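4.3 Aufstellen des Kleinbackofens Sketura auf dem Arbeitstisch

Dieser Abschnitt beschreibt, wie Sie den Kleinbackofen an seinen Platz stellen und für das erste Aufheizen vorbereiten. Lesen Sie bitte zuerst alle Schritte bis zum Ende und beginnen Sie dann mit der Arbeit. Stand der Anleitung: 2026-06-29.

Für die Montage der Wandhalterung Drevberg gilt dieser Abschnitt nicht. Sie finden diese im Abschnitt 8.

Vorbereitung

1. Wählen Sie einen Tisch, der fest steht und nicht wackelt. Der Tisch muss das Gewicht des Ofens und eines gefüllten Backblechs tragen können.
2. Wischen Sie die Tischfläche mit einem feuchten Tuch ab und lassen Sie sie ganz trocknen.
3. Legen Sie die Tischmatte Munasinghe auf. Streichen Sie die Matte von der Mitte nach außen glatt, bis keine Falten mehr vorhanden sind.
4. Entfernen Sie alle Klebestreifen von der Tür und nehmen Sie den Karton aus dem Innenraum heraus.

Hinweis: Die Matte schützt den Tisch vor Kratzern. Sie ist kein Untersetzer für heiße Bleche.
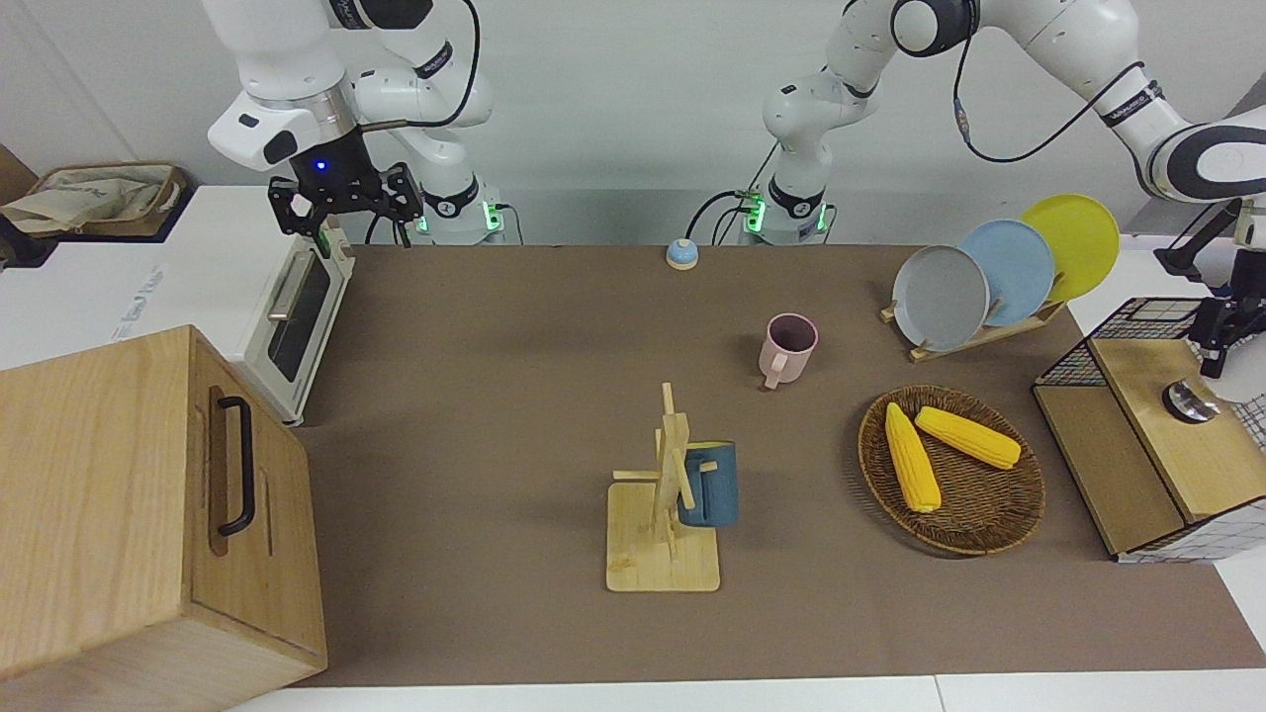 Der Ofen gehört an ein Ende des Tisches, damit die übrige Fläche für das Vorbereiten der Speisen frei bleibt. Man kann ihn auf zwei Arten drehen: mit der Tür zur arbeitenden Person oder mit der Tür zur Tischmitte. Die zweite Art empfehlen wir für lange Tische. Der kleine weiße Ofen steht dann am linken Tischende, die Tür mit dem dunklen Glasfenster zeigt nach rechts, und der silberne Stangengriff ist oben an der Tür zu fassen. Eine Tischmatte darf am vorderen Rand einen Streifen der Tischfläche frei lassen, wie es bei der braunen Matte der Fall ist.

Aufstellen

5. Heben Sie den Ofen mit beiden Händen am Boden an. Heben Sie ihn niemals am Türgriff.
6. Stellen Sie den Ofen ab und prüfen Sie, ob alle Füße die Unterlage berühren.
7. Halten Sie zur Wand und zu anderen Gegenständen einen Abstand von mindestens 11 cm ein.
8. Öffnen Sie die Tür langsam bis zum Anschlag. Vor der offenen Tür muss noch Platz für ein Blech sein.
9. Verlegen Sie das Netzkabel so, dass es die Rückwand und die Tür nicht berührt.

VORSICHT: Brandgefahr. Stofftaschen, Tücher und Pappe dürfen nicht auf dem Ofen oder direkt neben ihm liegen. Bewahren Sie solche Sachen in genügender Entfernung auf, auch wenn der Ofen ausgeschaltet ist.

Erstes Aufheizen

10. Öffnen Sie ein Fenster.
11. Heizen Sie den leeren Ofen mit geschlossener Tür 8 Minuten lang auf. Ein leichter Geruch ist dabei normal.
12. Schalten Sie den Ofen aus und lassen Sie ihn vollständig abkühlen. Danach wischen Sie den Innenraum aus.

Falls nach 3 Versuchen noch immer Geruch entsteht, benutzen Sie den Ofen nicht weiter und wenden Sie sich an den Kundendienst Sedthorpe. Bitte geben Sie dabei den Fehlercode 134 an.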